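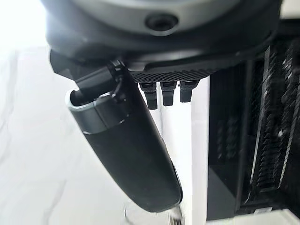 Catálogo > Superficies > Encimeras de cocina > Mantenimiento

Sterent 497 – Sellador de juntas para encimera y salpicadero

Sellador monocomponente de silicona neutra para el encuentro entre encimera, salpicadero y fregadero encastrado. Se suministra en blanco, gris perla y translúcido. Cura con la humedad ambiental y no desprende ácido acético, por lo que admite el contacto con mármol, cuarzo compacto y porcelánico sin manchar el canto. Contiene fungicida. No apto para acuarios ni para juntas sumergidas de forma permanente.

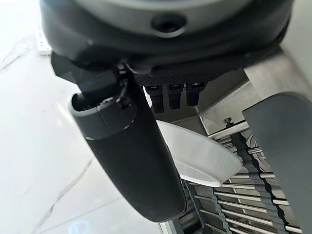

Preparación del soporte

Retirar el sellador antiguo con rasqueta de plástico y limpiar los restos con Clavine o alcohol isopropílico. La junta debe quedar seca y sin polvo. En piedra natural porosa, aplicar antes imprimación Pluromen y respetar el tiempo de secado indicado en su envase. Ancho mínimo de junta: 3 mm. En juntas profundas, colocar cordón de fondo de célula cerrada.

Junto a tomas de corriente, cortar el suministro antes de limpiar con líquidos. El producto no sustituye a la junta propia del mecanismo eléctrico.

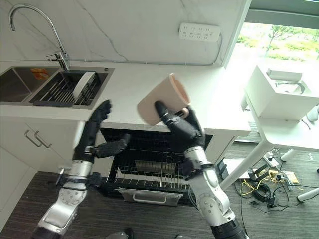
Aplicación

Cortar la cánula en bisel y extruir un cordón continuo, sin interrupciones en las esquinas. Alisar antes de que se forme piel. En el perímetro del fregadero, trabajar primero el lado posterior – el de la grifería – y cerrar por el frontal. No mojar la junta hasta el curado completo. 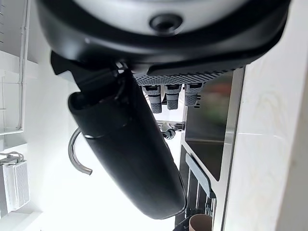

Datos de suministro

Referencia: 497 (cartucho), 547 (bolsa)
Base: silicona neutra
Pintable: no
Pedido mínimo para obra: 100 unidades
Fabricante: Sterent
Distribución: Haque
Ficha revisada: 21 de marzo de 2026

Etiquetas: selladores, encimeras, juntas sanitarias, piedra y porcelánico

Productos relacionados
Imprimación Pluromen para piedra porosa
Limpiador Clavine para restos de silicona
Cordón de fondo de célula cerrada
Rasqueta de plástico Haque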